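**Pin-site dressings after wrist x-fix: how often?**

**tridia_rad** wrote:
Second-year radiographer on placement at Hadgate. We get wrist patients back for check films at 2 weeks and some arrive with bulky dressings over the pins. Do you take them down for the lateral or shoot through? I was told off on Friday for leaving one on.

**Grostetti** wrote:
Shoot through. Gauze won't hide a fracture line. If the clinic wants the dressing off, the clinic can take it off.

**plaster_room_31** wrote:
Disagree. Dried blood and layers of wadding do show, and I've seen a fold reported as a possible loose fragment. Ask the nurse first, but ask.

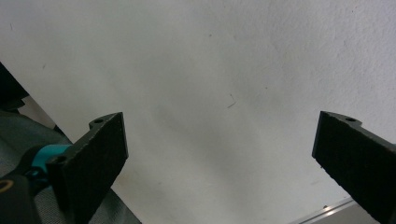 **Re: Pin-site dressings (page 2)**

**Grostetti** wrote:
One fold in how many films? We do 2,000 wrists a year and I can't remember a single recall for it.

**M Spanos** wrote:
Michalis Spanos, hand clinic. Our local rule is that dressings stay on unless the request says otherwise. The bars are the bigger problem. Turn the forearm 5 degrees off true lateral and you can often see the joint line between them. Write the angle on the request so the next film matches.

**plaster_room_31** wrote:
Fine for your clinic. Dönmez taught us to do the true lateral first and the off-lateral only if the bars are in the way. I still do it like that.

**tridia_rad** wrote:
Thanks all. There was no note on the request, so I'll check what the Hadgate protocol says before my next list.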